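Workshop Notebook, Skodton Textile Conservation Workshop
Entry for May 2, 2023. Wet cleaning of the Janssen linens, first group
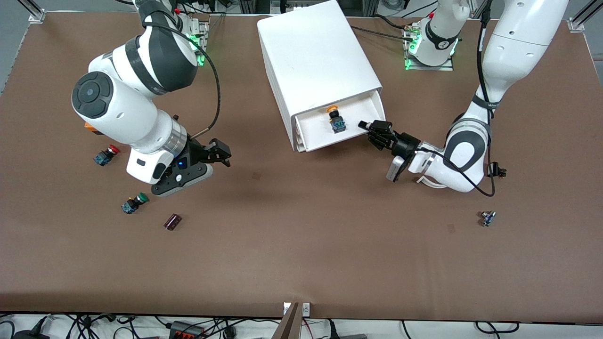

White plastic storage box on the brown table, lower drawer partway open.

Purpose. To record the treatment of the first group of household linens from the Janssen deposit, and to set out the points to be settled before the second group is started. The group consists of plain table linen with drawn-thread borders, together with one embroidered runner. All pieces had been stored folded for many years and show yellowing along the fold lines.

Condition before treatment. The plain pieces are sound. The weave is even and the hems are original. Small iron stains are present near the corners of two napkins. The runner is weaker than the notes made in November suggest: the ground cloth has split beside the satin stitch at one end, and the red thread had not then been tested. It was tested this morning with damp blotting paper under a light weight for 5 minutes. A faint pink mark was left on the paper. The test was repeated on the underside with the same result. The runner has therefore been withdrawn from wet cleaning and will be treated by surface cleaning only.

Surface cleaning. All pieces were cleaned on both sides through a nylon screen at low suction. More dust was lifted from the reverse than from the face, particularly within the drawn-thread work. A sample has been kept with the treatment papers.

Washing. The plain pieces were laid flat between sheets of net and soaked in softened water at room temperature. The first bath turned a clear straw yellow within a short time and was changed. The second was paler. Detergent was used in the third bath only, applied with a natural sponge in an up-and-down motion without rubbing. The drawn-thread borders were left to soak and were not sponged. Rinsing was continued until no foam could be raised in a jar of the rinse water, and then for one further bath.

The Cudar sink drains slowly at present. The bath should be lowered by jug before the plug is pulled, as the cloth otherwise shifts towards the outlet and the borders are pulled out of line. This occurred once today with the largest cloth. It was floated back into position and no damage was found.

Iron stains. No treatment has been attempted. The stains are stable, they lie outside the decorated areas, and the cloth beneath them is a little brittle. A decision may be left until the whole deposit has been washed.

Drying. The pieces were blotted with clean towelling and laid out on polyester film, face down, with the grain squared by hand and the borders eased with a soft brush. Brimari pins were used at the corners of the largest cloth only. Cool air was used from the small fan, directed above the cloth and never at it. Ironing is not to be carried out on any piece in this deposit.

Results. Fold-line yellowing is much reduced on the napkins and moderately reduced on the large cloth, where a trace remains along the central fold. The handle of the linen is softer. Measurements after drying show that the large cloth has lost 2 mm in the warp direction, which is acceptable.

Points outstanding.
Softened water is running low. The tank holds 200 litres and should be refilled the evening before the next wash.
The nylon screen has a frayed edge and needs fresh tape.
The conductivity meter gave an unsteady reading in the second bath. It should be checked against the standard solution.
The runner requires a padded roller 90 mm in diameter. None of that size is in stock.
The November notes on the runner are to be amended to show the split and the result of the dye test.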